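브루데일, 두 손가락 그리퍼 비교 시험 1차 결과 공개

로봇 부품 시험 업체 브루데일(Bruddale)이 양팔 로봇에 쓰이는 두 손가락 그리퍼의 비교 시험 1차 결과를 9월에 공개했다. 시험 대상은 스쿠닉(Skunik)과 도스텔(Dostel)의 제품이며, 두 제품 모두 같은 팔과 같은 제어기에 연결해 조건을 맞췄다. 제어기는 친(Qin)의 양팔용 모델을 사용했다.

브루데일이 밝힌 전체 파지 시도 횟수는 1345회다. 시험 물품은 11종으로, 접힌 수건, 얇은 플라스틱 컵, 나사 상자, 케이블 묶음, 비닐 포장 과자처럼 가정과 소규모 작업장에서 흔히 다루는 물건을 골랐다. 물품마다 놓는 방향을 바꿔 가며 시도했고, 떨어뜨리거나 두 번 이상 다시 잡아야 했던 경우는 실패로 기록했다.

결과는 물품에 따라 갈렸다. 스쿠닉 그리퍼는 컵과 상자처럼 모양이 일정한 물건에서 실패가 적었고, 도스텔 그리퍼는 수건과 비닐 포장에서 앞섰다. 케이블 묶음에서는 두 제품의 차이가 거의 없었다. 브루데일은 종합 순위를 매기지 않고 물품별 표만 실었다.

시험을 맡은 테테 이사하쿠(Tetteh Issahaku) 선임 연구원은 "한쪽이 모든 면에서 낫다고 쓸 수 있는 결과는 아니었다"며 "손가락 끝의 폭과 패드 재질이 제조사 이름보다 더 큰 영향을 줬다"고 설명했다. 그는 같은 그리퍼라도 패드를 바꿔 끼우면 비닐 포장의 성공률이 눈에 띄게 달라졌다고 덧붙였다.

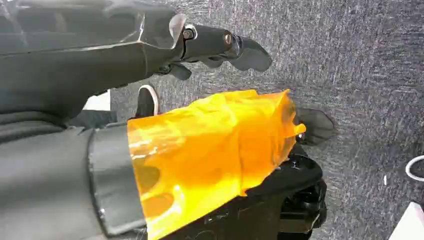 이번 시험에서는 손목 카메라의 위치도 함께 비교했다. 카메라를 손목 위쪽에 달았을 때와 옆쪽에 달았을 때를 나누어, 손가락 끝과 물건이 닿는 지점이 화면에 얼마나 자주 잡히는지를 확인했다. 위쪽에 단 경우 손가락 끝은 잘 보였으나 키가 큰 물건 앞에서는 반대편 팔이 시야에서 자주 사라졌다. 옆쪽에 단 경우에는 두 팔의 간격을 파악하기 쉬운 대신, 팔을 몸 쪽으로 접을 때 카메라가 팔뚝에 부딪힐 위험이 있었다.

브루데일은 카메라 비교에 전체 시도 가운데 558회를 배정했다. 나머지는 카메라를 위쪽에 고정한 상태에서 그리퍼만 바꿔 진행했다. 조작자가 달라지면 결과가 흔들릴 수 있어 원격 조작은 한 사람이 모두 맡았고, 시도 순서는 미리 섞어 두었다.

제어기 쪽에서는 응답 지연이 문제로 꼽혔다. 양팔을 동시에 움직이며 한쪽 그리퍼를 빠르게 여닫을 때 다른 쪽 손가락의 닫힘이 늦어지는 현상이 반복해서 기록됐다. 시험팀은 통신 주기를 조정한 뒤 같은 동작을 200회 다시 수행했다. 이 추가 시험은 앞서 밝힌 전체 횟수에 포함되지 않는다. 지연은 줄었지만 완전히 없어지지는 않았으며, 원인이 제어기 소프트웨어에 있는지 그리퍼 구동부에 있는지는 아직 확인되지 않았다.

장비 정비를 담당한 자라 스터브스(Jarrah Stubbs) 기술자는 나사 풀림을 따로 언급했다. 그는 "손가락을 고정하는 볼트는 매일 아침 시험 전에 점검했다"며 "조임 값이 조금만 달라져도 손가락 끝이 어긋나고, 그러면 얇은 물건부터 놓치기 시작한다"고 말했다. 보고서에는 두 제품의 조임 값과 점검 기록이 부록으로 실렸다. 손가락 교체에 걸리는 시간은 도스텔 쪽이 짧았는데, 스쿠닉 제품은 손가락을 빼려면 앞쪽 판을 먼저 풀어야 하기 때문이라고 한다.

스쿠닉은 결과에 대해 새 패드를 준비하고 있다고만 답했다. 도스텔은 기사 작성 시점까지 답변을 보내지 않았다. 친은 지연 현상이 담긴 기록을 전달받아 검토 중이라고 밝혔다.

2차 시험에서는 바닥에 놓인 물건을 집는 동작과 두 팔 사이에서 물건을 건네는 동작을 다룬다. 카메라는 위쪽과 옆쪽을 모두 유지하고, 패드는 두 제품에 같은 재질을 붙여 비교한다. 참여를 원하는 그리퍼 제조사는 시제품 한 쌍과 장착 도면을 브루데일 시험실로 보내면 된다. 물품별 표와 부록은 브루데일 홈페이지에서 내려받을 수 있다.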